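The Old Tower Comes Apart

Our Trudville office has kept its computers for as long as they would start in the morning, and for a good while after that. The one on this page came to us second-hand from the Arden branch, did six years under a desk, and spent its last winter making a noise like a wasp in a biscuit tin. In August we finally took it to bits. What follows is a lot of talk, for anybody thinking of doing the same to theirs.

A desktop is much easier to deal with lying on its side. Upright, it sulks and leans, and every screw you drop goes straight to the bottom and hides under the power supply. Lay it down, take the side panel off, and the whole business is there in front of you like a badly planned town seen from a hill - motherboard in the middle, graphics card across it, power supply in the corner being heavy.
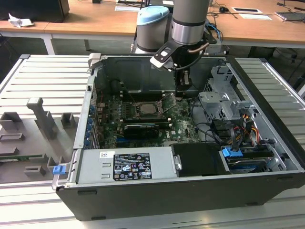 Pantelis Raptis, who taught me most of this, has one rule, which is to decide what you are keeping before you pick up a screwdriver. I had decided to keep everything. He went through my list with a pencil and we ended up keeping rather less.

The processor had already gone, so the socket was standing open with its metal frame up. An open socket is the one part of a computer I am properly afraid of. Don't touch it, don't lean over it with a biscuit, and if you have the plastic cover that came with the board, put it back on. I didn't have the plastic cover. I have 13 covers for other boards.

The graphics card is the bit everyone asks about. It was never a good one. It ran the accounts package and, between noon and one, a game about trains. There is a catch at the end of the slot that has to be let go before the card will lift, and a screw at the back that has to come out first, and I have now learned this in the wrong order on two separate machines.

Leave the power supply shut. It can come out whole and go to the recycling whole, label and all, and whatever is inside it is its own affair.

As for the hard drive, bless whoever thought of the blue tab. You press it, you pull, and the carrier slides out as if it had been waiting to be asked. Ours held 129 folders called "New Folder" and a scan of the Delacroix lease, which we had been hunting for since spring.

The memory went into a bag, the bag went into a drawer, and the drawer is full. The empty case has been promised to Cotska for spares, provided someone can be found to carry it down 11 stairs. I have a bad back that comes and goes, and it tends to come when there are cases to be moved.

Contact the Trudville office | Copyright Trudville office, all rights reserved | Back to top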